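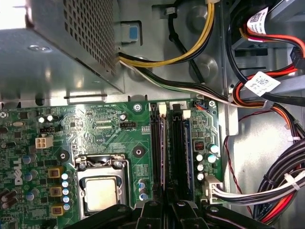 2 min read

So your old desktop has started sounding like a hairdryer, and you're wondering whether to bin it. Don't! Give it a good clean first. I do mine every May, when the windows can stay open and I don't mind a bit of fluff drifting about.

You'll need a soft paintbrush (a clean one, please), a can of compressed air, a screwdriver and a pot for the screws. I use an old Morrison mustard jar. Last year I used my palm, and I'm still one screw short.

Shut the computer down properly, switch it off at the wall and pull out every lead. Hold the power button in for 7 seconds to drain what's left. Then carry it somewhere you can make a mess and lay it on its side on a table, never on carpet. Touch a radiator before you reach in, and again whenever you've wandered off for a biscuit.

Take the side panel off. Some have thumbscrews, some have a latch, and the one I had from Hurnlow had both, plus a hidden clip that cost me a fingernail.

Start with the fans. Hold the blades still with a finger while you blast them, or they'll spin far faster than they were built to. Short puffs, can upright. If you tip it over you get a cold wet spray, and you don't want that on anything electrical.
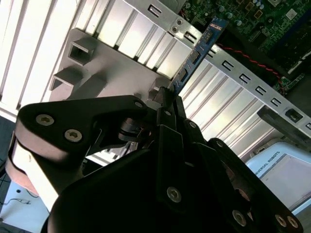
Next, the vents. Brush them from the inside so the dust falls out of the case and not back into it. Leave the power supply shut, whatever a forum tells you, and just puff air through its grille. My friend Anastasia Ververidis swears by a hoover for this bit, but I've gone off the idea as the nozzle can build up static.

While you're in there, check that the memory is pushed fully home and that no cable is rubbing on a fan. I tuck mine back with a couple of Droketti ties (a bag of 100 has lasted me ages).

Panel back on, leads back in, switch on and have a listen. If it's still roaring, give it another go with the brush on Tuesday or whenever you're next free, and look up a replacement fan in the meantime. Mine took 2 goes.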